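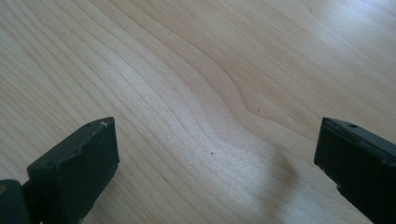
2 min read

Serkbridge sells its hand-held gripper kit in one configuration: 2 grippers, one per hand, with fingers, pads and cabling. Chrysanthi Spanos, who looks after finger hardware there, talked to us on Thursday, February 7, 2019 about what wears out, what it costs to replace and how a bench should be set up.

Her first subject was pads. The fingers are rigid blocks and are meant to outlast everything fitted to them. The pads are consumables. "Customers read the word rubber and expect it to last like a tire," Spanos said. "Our planning figure is 2000 grasps. On abrasive parts we tell them 600 and ask them to inspect before that."

Wear starts at the perimeter. A lifted upper edge changes where a thin part first touches the pad, and the part can rotate slightly as the jaws close. Spanos does not regard a wavy rim as a fault on its own. "If the middle of the pad is flat and still bonded, keep working. If the curl reaches the area you grip with, change it – and change both sides together."

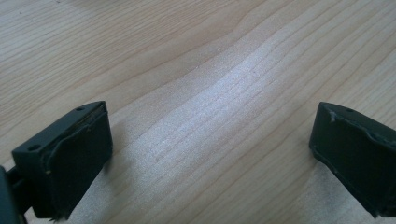
Replacing pads and fingers

The fingers are held by screws and come off without opening the body. The pads are bonded. Serkbridge supplies spares in pairs through its distributor, Politis, and a refurbished finger set can be swapped by mail. Spanos would like the bonding changed to a clip. "We have drawn it twice. The clip adds thickness, and thickness is what people complain about when they pick up flat parts."

The full kit lists at 1375 dollars. Kutis, a smaller competitor, charges less and leaves out the spare pads.

On bench setup she was brief. The operator works with both hands over the table, so each cable should run back past the hand or along the forearm, with enough slack for a full turn of the wrist.
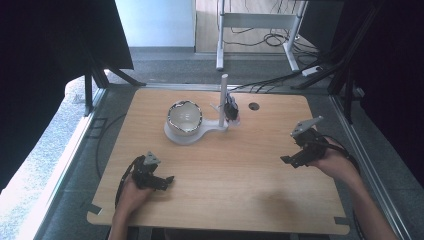
"Most of the support calls I get are cable calls," she said. "Someone has pulled it tight at the start and then wonders why the left hand drifts." Her advice is to reach to the far corners of the table with both grippers before starting any task, and to route the cables again if either one pulls.

The next revision, named Bindura inside the company, keeps the present finger shape and screw pattern. Existing spares will fit. Spanos would not give a ship date, and said the pad compound was still being tested.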